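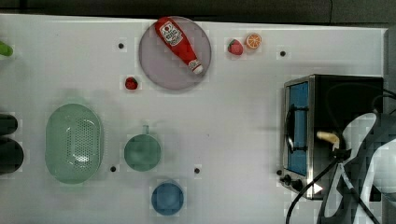
Grisalis Play Kitchen Set: review after a winter of use

Posted December 30, 2023

We bought the Grisalis set in October from Biltside, who had it on the shelf for $46. I was after something to replace a mixed tub of play food that had lost most of its good pieces. It has been out nearly every day, so I think I can give a fair account of it now.

What you get

The food and the dishes come in the one carton. The pieces we use most are the lavender-grey plate, the teal mug, the mint-green colander and the red ketchup bottle with the white cap. There are strawberries in two sizes, and an orange slice with the segments marked on the cut face. Everything is loose in the carton with a paper sheet on top. There is no storage bag, so you will need your own bin.

The dishes

The colander is the best thing in the set. It is a good big oval with a smooth rim and real holes, and it can go in the bath or the sandbox as well as the toy kitchen. Sand rinses out under the tap without any poking.

The mug has a small handle. That suits a three-year-old but my older one finds it fiddly and picks the mug up by the rim. The plate is flat with very little lip, so fruit rolls off it when it is carried across a room. I would have liked a deeper one. The colours are soft and go together well, if you care about that sort of thing in a toy.

The food

The bigger strawberry has a green leafy top, and both look like strawberries, even the little one. The orange slice is my favourite of the fruit. The ketchup bottle is large next to everything else and takes up most of the plate when it is laid down. The label has small red lettering on white. Ours has started to lift at one corner after being washed, so I would wipe the bottle instead of soaking it.

The extras

We also have a few odd pieces that get mixed in with the kitchen things, including a cream butterfly shape with a round blue patch on one wing. It ends up on the menu most afternoons. The four rounded lobes make it easy for small hands to grab from any side, and it stacks badly with the dishes, so it lives on top of the bin.

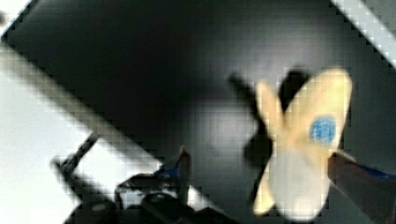

Cleaning and storage

Warm water and dish soap does the job. I do it in the sink once a week and leave it on a rack overnight. The colander takes up the most room in a bin, so put it in first and fill it with the fruit. A Partanen 10 litre tub holds the lot with the lid on.

Value

At $46 it is fair. The Drornonstead store had a 100 piece food set for less, but the pieces were thin and there were no dishes with it.

Good: colander, strawberries, colours, easy to wash.
Not so good: flat plate, bottle label, no storage bag.

Rating: 4 out of 5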